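Ticket: road incident alerts going out twice, wrong location on map
Site: Kindivville local news desk
Product: Deltia (newsroom publishing), Hukeo feed plugin
Status: Closed – monitoring
Priority: High

Opened Aug 6, 2024

Problem as reported

Traffic and accident items from the county feed are posting twice on the front page. Second copy has the same headline but a different link. Also the map pin is off. Last night's item about the truck and scooter collision on the river road showed up pinned downtown, next to the bus station. Readers called in. One thought there were two separate crashes. Not good for a story where somebody got hurt.

Desk wants it fixed before the evening update. Push alerts switched off by hand for now.

What we checked first

Feed itself. Opened the raw feed in a browser, only one entry per incident. So the county is not sending doubles.

Cleared the site cache. No change.

Logged out all editors, logged back in. No change, didn't expect one.

Turned off the Kiss theme and went back to the default for a few minutes. Doubles still there. So not the theme. Turned Kiss back on, had to redo the header menu afterward, annoying.

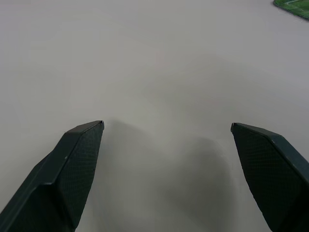 Next: looked at the import log in Deltia. Every incident comes in at the scheduled pull and then again a few minutes later. Second pull is not in the schedule screen. Something else is calling it.

Went through the plugin list. Hukeo was updated in July and the update added its own timer. Old timer was never removed. So there are 2 timers, both pulling the same feed, and neither one knows what the other already took.

Disabled the old timer. Waited for the next pull. One copy. Waited again. Still one copy.

Then a correction came in from the police for the river road item (age of the scooter rider was wrong) and we got a double again. Ugh. Reopened.

Second round

The correction is the clue. When the county edits an item, they change the time stamp, and Hukeo builds its ID out of the headline plus the time stamp. New time stamp, new ID, new story. The old story stays up with the wrong age in it. That's worse than a plain duplicate, we had the wrong version sitting at the top for nearly 16 minutes.

Fix – in Hukeo settings, under Matching, changed "headline and time" to "source incident number". County puts that number in every entry, field was just not being used. Saved. Setting did not stick. Saved again, same thing. Had to log in with the full admin account, the editor account shows the dropdown but does'nt have rights to save it. No error message at all, the page just reloads.

After saving as admin: asked the county web desk to resend the correction. It updated the existing story, no second copy. Correction line shows at the bottom like it should.

Cleanup: found 7 leftover duplicates from this week. Unpublished them and pointed the old links at the good version. Please don't delete them, people have shared those links and they will get a dead page.

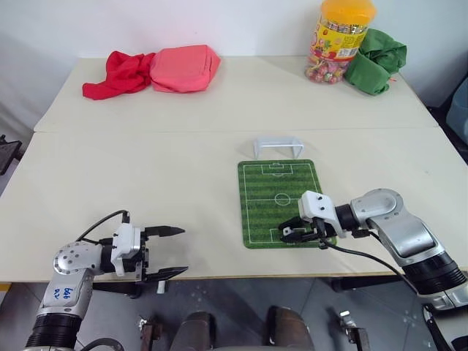 Map pin

Separate issue, same ticket becuase the desk reported them together.

County entries give the location in words, like "river road near the grain store". No coordinates most of the time. Deltia tries to look that up, fails, and falls back to the town center. Which is the bus station. So every accident with a vague location lands at the bus station. Explains why that corner looked so dangerous on the map page.

Turned off the fallback. Now if there is no match, no map is shown, only the location text. Desk can drop a pin by hand if they know the spot. Box for it is in the right side panel, under the tags.

Tested with 4 old items. Two matched fine, the others now show with no map. Good enough.

Push alerts

Back on. Sent one test alert to the desk phones only, came through once. Left the delay setting as it was.

Notes for whoever is on next

– Don't turn the old timer back on, even if Deltia shows the yellow "no scheduled import" warning. The warning only looks at the old timer. Hukeo is doing the pull.

– If a double shows up anyway, don't unpublish right away. Copy both links into this ticket first, need to see the incident number on each.

– Items typed in by hand have no incident number. If a reporter writes up a crash and the county posts it later, there will be two stories. The system can't match those. Desk has to merge.

– Editor account still can't save Hukeo settings. Asked support if that is on purpose. No answer yet.

Update, next morning

Overnight feed clean. One correction came in on a pickup that went into a ditch, story updated in place, single alert. Map left blank, location was "past the second bridge".

Closing, will reopen if the desk sees another one. Header menu on Kiss still missing the weather link, opening a separate ticket for that.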